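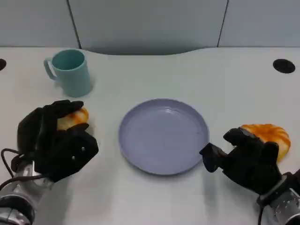
Breakfast setup, both hands busy, plate still empty.

Print this page | E-mail this page

How to Compare Two Robot Hands Using Breakfast
By Ingegerd Engström

Every robot hand is excellent in its own brochure. It holds an egg. It holds a light bulb. It shakes hands with a man in a suit. Then you bolt it to your own arm, ask it to put a bun on a plate, and find out how much of the brochure was the man in the suit.

This page covers the test we run when a new multi-fingered hand comes in and we want to know how it stacks up against the one we already have. It takes an afternoon if all goes well, so set aside two days. You need a pair of arms, a table, some tableware and a few things to eat or things that look like it. I'm assuming the hands are mounted and talking to your controller. If they aren't, that is a different page, and a longer and sadder one.

We compare a Nomness hand with a Karwood hand, with an old Prarar two-jaw gripper as the baseline. Keep a two-jaw gripper in the test. It is ugly and cheap and it will embarrass something expensive before lunch.

What you need

- Two arms that can both reach the middle of the table
- The hands you want to compare, plus one boring gripper
- A plate with a low rim
- A mug with a handle
- One small roll-sized object and one larger object with ridges or a hole
- Masking tape and a pencil
- Somebody to write things down who is not driving the arms

That last item matters more than the arms. The person driving will remember every good grasp and none of the bad ones. Ansel Szabo does our log, and he has never once been moved by the words "that one shouldn't count."

Step 1. Set the table and leave it alone

Put the plate in the middle, where both hands can get to it. Put the mug toward the back on one side, so that the near hand has to work in front of it. Put the small object on the mug side and the bigger one on the other. Pencil a faint line around each one, or use tape corners if the table belongs to someone who cares.

Now check what else is on the table. Ours has cable holes in it, and I can report that a hole in a table is where round things want to be. Move your start positions well away from any of yours.

Do not tidy up the mug. There is always a moment, usually after the second bump, when someone suggests the test would go better without it. Of course it would. It would go better without the plate, too.

Step 2. Sort out the cables before the first run

Move each wrist through its full range by hand or at crawling speed, and watch the cable the whole way. You want enough slack for the wrist to turn and too little for the loop to fish a mug off the table. If the cable goes tight at any point, stop and reroute it now. A tight cable pulls on the wrist, and you will spend an hour blaming the fingers for it.

While you're down there, put a wrench on the mounting bolts. I once wrote a whole paragraph on the "slight compliance" of a hand that was held on by one bolt and good wishes.

Step 3. Match the settings, as far as you can

This is the dull part, and skipping it makes everything after it worthless. Use the same arm speed for every hand. Use the same approach height. Closing force is harder, as no two makers mean the same thing by it. On our Berrada controller the force setting runs from zero to a number that seems to have been picked for its looks, and the same value gives you a gentle squeeze on one hand and a felony on the other.

So forget the number. Close each hand on a kitchen scale turned on its side, or on a cheap force gauge if you have one, and find the setting on each that gives the same push. Write it on tape and stick the tape to the wrist. Do this again after lunch. Settings drift, and so do people who change them "just to see."

Step 4. Run the small object first

The task is simple: pick up the small object, carry it over the rim, put it on the plate, let go. Do 30 runs per hand. Fewer than that and you are measuring your mood. Reset the object to its pencil line each time, and turn it a little between runs so the hand can't get by on one lucky grasp.

Score each run on a scale of 0 to 5:

5 - on the plate, first try, nothing else moved
4 - on the plate, but the plate or mug got nudged
3 - on the plate after a second grasp
2 - dropped short, or onto the rim
1 - picked up and lost on the way
0 - never left the table, or left it in the wrong direction

Ansel wanted half points. Ansel was told no. Half points are how a bad hand gets a passing grade.

Watch the thumb more than the fingers. On a soft, round thing the fingers will wrap over the top in whatever way they like, and it will look wonderful. The thumb decides if the thing stays there. If it presses too low, the object pops up and out of the grip like a bar of soap. If it presses too high, you get a beautiful grasp of the top half of a bun. The Nomness hand had a fine thumb and no idea when to stop closing it. The Karwood thumb was slower and landed in the same spot nearly every time, which is dull to watch and scores very well.

Step 5. Now the awkward one

Switch to the larger object and the other arm. A ridged or ring-shaped thing is mean to a multi-fingered hand, because each finger finds its own valley and settles in. That feels like a firm hold. It is really several small holds with different opinions, and when the arm lifts, they vote.

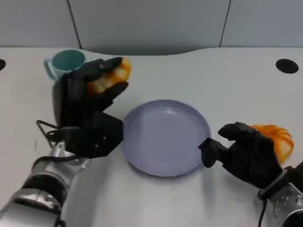

Try it two ways. First, let the hand come straight down and close. Then have it come in from the side, low, with the fingers going around the far edge. Score both, and keep the two lists apart. With our hands the low approach won easily, but it has a price: a low hand has to share its space with the plate. Any finger that isn't needed for the grasp is going to stick out somewhere, and the somewhere is usually tableware.

This is where you learn if the maker lets you move the fingers one at a time. If you can, fold the spare ones in before the arm goes near the rim. If you can't, raise the approach a little and accept a lower score. Do not move the plate. I know. Do not move it.

The two-jaw Prarar, I'm sorry to say, picked the big one up by one edge and dropped it on the plate without any visible thought. It did this over and over. We had a short talk about whether that was really in the spirit of the test. Ansel wrote down the fives.

Step 6. Both arms together

Run one arm at a time until the scores settle, and only then let both work at once. New trouble shows up here that you won't see otherwise. The two hands want the plate at the same moment. One arm's elbow is in the other arm's way. Somebody's careful mug clearance turns out to have assumed that the mug side was quiet.

Give one arm the right of way and make the other hold its object clear of the plate until the first is done. Holding is a test in itself, by the way. Have the waiting hand keep its grip for a slow count while the other arm finishes, and note any slipping. A grasp that is fine for two seconds can be a slow-motion accident at ten.

Keep your hand on the stop button for the whole of this step. Not near it. On it.

Step 7. Add it up without cheating

Total each hand by object, then by approach. Don't average the whole lot into one grand score. A hand that is brilliant with buns and hopeless with rings will come out as "okay," and that tells you nothing about what to buy.

Then count the zeros separately. A hand with a few fours is a hand you can tune. A hand with zeros spread all over the log has something wrong with it that you haven't found yet, and you should go back to Step 2 and look at that cable again.

By the end of August we had logged 1,408 grasps across the three, including nearly 500 that I would like back. The Karwood won on the small object. The Prarar won on the big one. The Nomness came third on both, and is still the one visitors want to see.

Common problems

The hand grips well but won't let go. Soft surfaces stick to padded fingers. Open the thumb first and the fingers a beat later.

The plate creeps across the table. A finger is dragging on the rim on the way out. Lift straight up before you pull back.

Scores drop in the afternoon. Check the motors for heat, then check your small object. Anything that has been squeezed all day is a new shape by three o'clock. Keep spares, and swap them in for every hand at the same point in the run.

One hand is much better on the left arm than the right. Swap the hands over and run ten more. If the good scores stay on the left, you have been testing your arms, and I'd suggest not mentioning it until you've redone Step 4.

The force setting on the Berrada has gone back to default. Yes. It does that after a restart. Read it off the tape and put it back in.

Contact | Copyright Ingegerd Engström, all rights reserved | Back to top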